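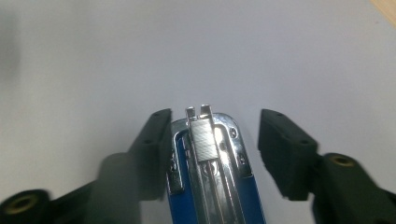
L'agrafeuse bleue entre les deux doigts de la pince.

Blog > Atelier > Budget pinces

12 janvier 2022

J'ai repris le tableau des achats pour le projet Kioko. Il nous faut quatre pinces à main d'ici avril, avec les doigts de rechange, et la ligne « matériel » est fixée à 1901 euros.

Deux devis sont arrivés. Pranitz vend la pince complète, montée, avec un délai de 11 semaines. Stadell ne fournit que les pièces et la visserie, inserts en laiton compris. C'est moins cher, mais il faut compter le montage, et je ne l'avais pas chiffré la première fois.

Pour les objets, je garde du matériel de bureau courant. Le chrome d'une agrafeuse renvoie beaucoup de reflets et je veux ce genre de surface dans la liste. Le fond blanc ne coûte presque rien.

Les patins des doigts passent en consommables. Je prévois un jeu d'avance par pince, commandé chez Mutimau avec le reste.

Reste à demander à Stadell si le port est inclus. Je passe la commande après leur réponse.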